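# House rules for the arm bench, and why I finally wrote them down

I've been promising this post since April, and a few of you have been very patient (Josefien, I am looking at you, and thank you for the gentle nudges). When I started on the desktop disassembly and reassembly cell at Raremgate, the "rules" were a page of scribble taped to the cupboard door and a lot of things people simply knew. That was fine while it was two of us. Now there are four of us sharing the bench, plus visitors from the Birorbridge end of things, and what people simply know turns out to vary quite a lot from person to person!

So I sat down over a pot of tea and tried to write out what we do on a good day. It came to a page and a half. I'll give you the parts I think would travel to somebody else's workshop, and leave out the bits about who gets the good stool.

The first rule is about power. A machine that comes to the bench is unplugged at the wall and the cord is taken right off, and it stays off for the whole session. The supply stays in the case for most of our jobs, and we treat it as a sealed box. Nobody opens one, ever, and the arms aren't allowed to go poking at its vents either. I have Lirnine, our job sheet program, set up so you can't start a run until you've ticked the box for the cord, and yes, I know a tick box never saved a life all by itself, but it does make you turn your head and look.

The second is about the processor socket. These boards have the pins in the socket, and they are terribly easy to bend and terribly hard to straighten. If the bracket is up and the socket is bare, no one passes tools over it, and no one leaves for lunch. The chip goes to its own spot on the printed fixture, or it goes back in the socket and gets locked down. 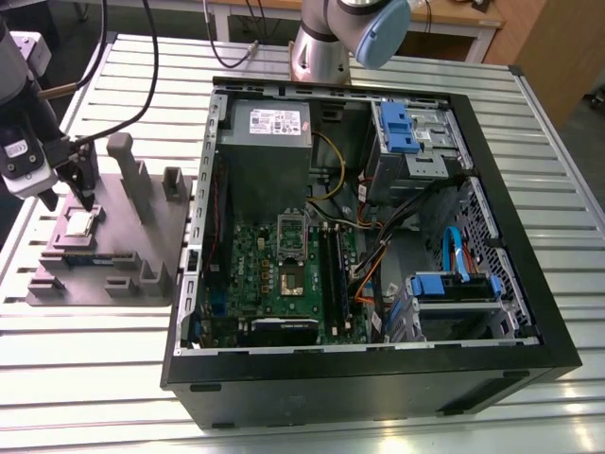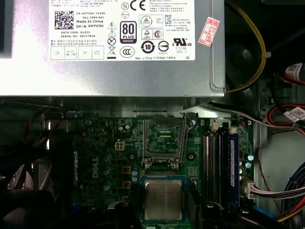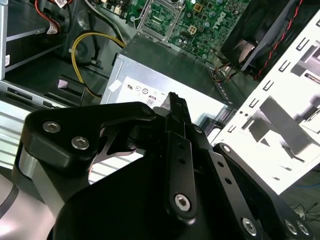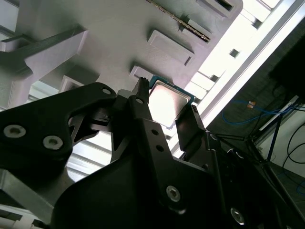
*Photos: Raremgate bench, 4 Dec 2018. Please ask before reusing.*

My third rule is the one we argued over, and it's about grip. Chips get held by their edges, with the force limit set low on the job sheet, and the limit is never raised in the middle of a run just to get a stubborn part moving. If a part won't come, stop, back the arm off, and have a look with your own eyes. Josefien Vandenberghe wanted a hard number written into the rule, and I wanted some room for judgment, and in the end we put the number on the fixture's own sheet where it can be changed when the fixture changes. I think she was more right than I was, though I'd ask you not to tell her so before I do.

Then there are cables. Oh, the cables. Any loose bundle that crosses the path of a gripper gets tucked or tied back by hand before the first move, with the arms stopped. Drive cables are the worst for springing up again when your back is turned, so check them a second time. I keep a colour-coded list of which ones may be unplugged, and I'm a little proud of it.

With two arms sharing one table, only one of them moves inside the case at a time. It's slower, I know. I went back through 541 of our old job sheets one rainy evening, and 17 of them had a note about the arms getting in each other's way, which was more than I'd have guessed. We call whichever arm is waiting "Toma", after a very patient dog I grew up with, and people do say "Toma's parked" out loud before the other one starts. Silly, but it has stuck, and I've put it in the written rules just as it is.

Last of all, hands. If your hand is going past the edge of the table, the arms are stopped first and the stop is pressed in, and you say so. I don't care how quick the job is.

I'm still unsure what to do about wrist straps for visitors who only want to watch from a metre or so back. If your shop has a rule for that, I'd love to read it, and I'll happily send you the full page and a half in trade.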